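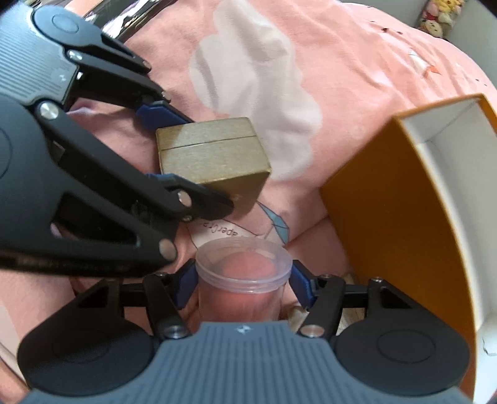 Gold box and clear container over the pink print, orange box open at the right.

3 min read

Ticket: Ivau Dunach running fast, then stopping overnight
Opened by: Botond Fodor
Status: open, waiting on part

First entry

Okay, so my Dunach (the hand-wound one, gray dial, number 173 of 500) has started gaining time like crazy. I set it against my phone before breakfast and by dinner it was 30 minutes ahead! It also quit on me twice during the night, and I'd given it a full wind both times. I paid 1,599 for this watch in November and it had been great up to now, so I'm a little grumpy.

Things I've tried: winding it slowly until it stops, leaving it dial up, leaving it crown down, and swapping the strap (I know, I know, but I was in there anyway). No change at all from any of it.

Second entry

Jiahui Cheng from the Bolari forum wrote back super fast and asked if I keep it near a speaker. Well, yes, it's been sleeping on top of one. She told me to hold a cheap compass next to the case, and the needle swung right around. So I borrowed a demagnetizer from Deming Cui, held the button down, pulled the watch away nice and slow and let go of the button at arm's length. Did that three times.

Much better! It's gaining maybe a few seconds a day now, and I can live with that. The stopping hasn't gone away though. 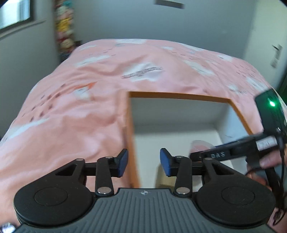

Third entry, June 3, 2020

Called Ivau service and got Nusrat Talpur, who was really patient with me. She had me count the crown turns from dead stop to full. I got way fewer than the manual says, and I could feel a sort of slip near the end (kind of a soft click, then nothing). She thinks the mainspring isn't hooking onto the barrel, so it lets go before it's fully wound. She's passed it to Shahla Mousavi on the bench side and there's a new spring on order.

Still to do:
- mail the watch in, crown pushed all the way in
- put the ticket number on the outside of the package
- ask if the case back gasket gets changed too
- find somewhere else for my speaker

I'll add another entry when Shahla has had it open.

Contact us | © Ivau Owners Help Desk | Back to top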